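Speaker notes — "Getting a Quiet Room Talking"
Posted in November by Prasetyo Wattimena
5 comments

Good evening, everyone, and thank you for coming out in the dark. (Wait for the chairs to settle. Have a sip of water.)

I want to talk tonight about discussion evenings, and why so many of them go flat after the first ten minutes. I ran the Corrigan evenings for a good long while, some 100 of them by the end, and I made every mistake going — usually twice, and often in front of the same people!

Start with the question you open on. At Corrigan I used to ask, "So, what did we all think?" and then stand there smiling while everybody studied their shoes. Ask something small instead. Which page did you stop at? Who would you have sat next to at the dinner? People will answer a small question before they've had time to get nervous.

(Slow down here, I always rush this bit.)

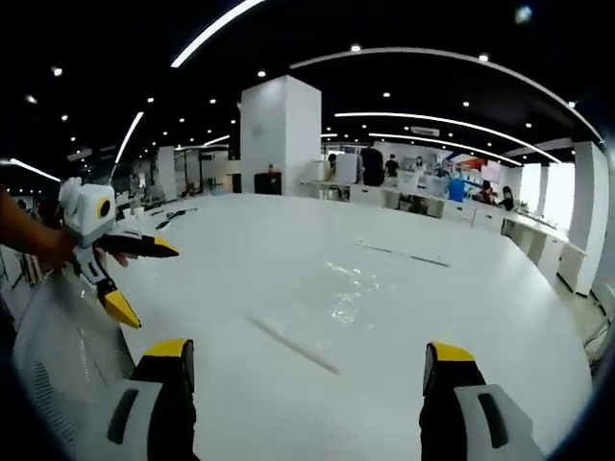 Margit wrote to me after the Pilach talk to say that small questions are all very well, but her group answers them in one word and goes quiet again, and could I please tell her what comes next. A fair point, Margit. Wait. Count to 5 in your head, look friendly, and leave the gap alone. Somebody nearly always fills it, and it's often the person who hasn't spoken all evening.

Then do pairs, 2 minutes each, before you come back to the whole room. (Try it with the audience now. Bell is in my left pocket.)

Share this: 231
Contact Prasetyo | © Vanik Talks | Back to top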